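**Clulladeck Group Judgment Kit (Piretti)**
Reviewed for the Lindley Center lending collection, 10/6/19

The Lindley Center maintains a lending collection of materials for people who run meetings, classes, and public consultations. Items are reviewed before purchase and again after a period of use. The present review concerns Clulladeck, a boxed kit published by Piretti for teaching and practicing collective judgment: the ways in which a group of ordinary people, each holding a little information, may arrive at an estimate or a choice that few of its members would have reached alone.

**Contents and purpose**

The kit consists of 200 cards, a pad of answer slips, a facilitator's book, and a folded score chart. The cards are divided into estimation questions, ranking tasks, and a shorter section that Piretti calls "signals," in which participants follow simple rules about whom to watch and when to change their answer. The signals section is the most original part of the product and the main reason the Center considered it. Most classroom materials on group intelligence stop at averaging. A jar of beans is passed around, the guesses are added and divided, and the class is told that the crowd is wise. Clulladeck begins there and then asks what happens when members of the crowd can see one another.

Piretti describes the kit as suitable for adult learners, upper high school classes, and staff training. No background in statistics is assumed. The facilitator's book uses no formulas in its main chapters, and the short appendix on medians and spread can be skipped without loss.

**Conditions of use**

The Center used the kit in a series of evening sessions open to the public, with 12 participants at each table. Answer slips were collected after every round and kept with the session notes. In all, 436 slips were completed well enough to be read and scored. This is a working review and no claim is made that the results would satisfy a researcher. They were sufficient to show which cards produced useful discussion and which did not.

Staff members who had not previously seen the kit led the later sessions from the book alone. A lending item must work for a borrower who collects it in the afternoon and uses it the same evening, and the Center gives this test considerable weight.

**Estimation cards**

The estimation cards are well written. Questions concern everyday quantities such as distances, weights, prices, and travel times, and the answers are printed in a separate section of the book, where they can't be glimpsed through the card. In most rounds the median of the table fell closer to the true value than the majority of individual slips. Participants who had expected a trick found the result interesting, and several asked to repeat the exercise with questions of their own.

A weakness appears in the cards that depend on regional knowledge. A question on the length of a river is answered well by people who live near it and poorly by everyone else, and the table's answer then depends on who happens to be seated there. The book acknowledges the problem in a single sentence. A marked set of region-neutral cards would have been more helpful. Borrowers are advised to look through the deck in advance and remove any card on which one participant is likely to be an expert, unless the influence of experts is the topic of the session. 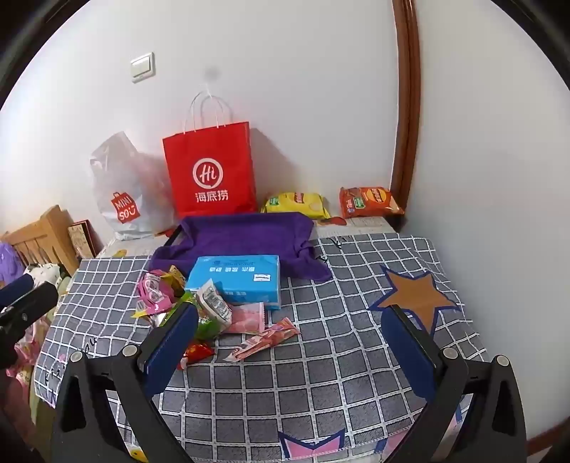
*Gray tabletop cloth with a white grid and printed stars.*

**Ranking tasks**

The ranking tasks ask participants to place a list of items in order, first alone and then as a table. They resemble exercises that will be familiar to anyone who has attended a training day, and the Center found them the least distinctive part of the kit. The instructions permit discussion of any length. With talkative groups this led to long exchanges over the first item and hurried agreement on the rest, so that the final list reflected the patience of the table more than its knowledge.

The older Swanson workbook, which the Center also lends, handles the matter better by limiting each round of discussion and requiring a fresh private ranking at the end. The Swanson procedure can be applied to Clulladeck cards without difficulty. Facilitators who own both may wish to do so.

**Signals**

In the signals section each participant is assigned a rule and told to keep it private. One rule might be to copy the nearest neighbor who seems confident. Another might be to hold one's first answer until most of the table has moved away from it. Rounds are short and mostly silent, with answers shown on raised slips. Within a few rounds a table usually settles on a common answer, and the discussion that follows concerns how it got there.

These sessions were the best attended and produced the liveliest notes. Participants were often surprised to find that the table had settled firmly on an answer that had begun with one person. In other rounds the same rules, dealt in a different mix, carried the group steadily toward the correct value. The contrast is instructive, and it is reached without a lecture. Comments on the session forms drew comparisons with rumor, restaurant choice, office email, and the behavior of shoppers near a closing checkout lane. One participant wrote that the exercise explained a neighborhood meeting better than the minutes had.

The facilitator's book is careful on the subject of animals, which much popular writing on this topic is not. It discusses flocks and colonies in one chapter, notes that the rules on the cards are simplified for use at a table, and warns against treating people as though they had no reasons of their own. The Center considers this chapter the strongest in the book and has recommended it to borrowers as separate reading.

Two difficulties should be recorded. First, some rules are worded so that a participant may not know whether the condition has been met. "Change if the group is uncertain" was interpreted differently by nearly every person who drew it. Second, a participant who misreads a rule can alter the outcome of a round without anyone learning of it, as the rules are returned face down. The Center now asks that rules be read aloud once the round is over. This adds a few minutes and improves the discussion.

**Quality of materials**

The cards are printed on stiff stock with a matte finish and remained clean through the review period. Type is large enough to be read at arm's length. The box is sturdy, although the insert grips the cards too tightly and many borrowers will discard it. The score chart is the poorest component. It is folded so heavily that it won't lie flat, and the column headings use abbreviations explained only in the book. A whiteboard or a plain sheet of paper serves the purpose better.

Answer slips are supplied in a single pad. A group that uses the kit regularly will exhaust the pad quickly. Piretti permits photocopying of the slips for teaching purposes, and the Center will include a master copy with each loan.

**Accessibility**

Card categories are distinguished by both color and a corner symbol, so that color alone is never required. The signals rounds rely on seeing other participants' slips, and the book offers no alternative for participants with low vision. The Center has used a spoken version in which answers are read around the table in turn. It is slower, and the order of speaking introduces an influence of its own, but the main effects still appear. Piretti should address the point in any future edition.

Reading demands are modest. Participants for whom English is a second language managed the estimation cards well and sometimes requested help with the signals rules, for the reasons of wording already noted.

**Suitability**

Clulladeck is suited to adult education, civic groups, and staff development, and to teachers who can give a full class period to a single exercise. It is less suitable as an icebreaker. The early rounds seem slight when played alone, and a group that stops after them will leave with the impression that averages solve everything. It shouldn't be used to make real decisions on behalf of an organization. The publisher does not suggest that it should, but requests of this kind have been received at the lending desk.

Groups of fewer than a half-table will find that the signals rounds end almost as soon as they begin. Larger groups may be divided between tables, with the results compared afterward.

**Recommendation**

The kit is approved for the lending collection. Borrowers will receive the standard box together with a master copy of the answer slips, a list of the region-dependent cards, and a sheet giving revised wording for the ambiguous rules. The score chart will remain in the box but isn't required.

Loans follow the usual terms for boxed materials. Reservations for October are open at the lending desk, and borrowers are asked to return completed session forms with the kit.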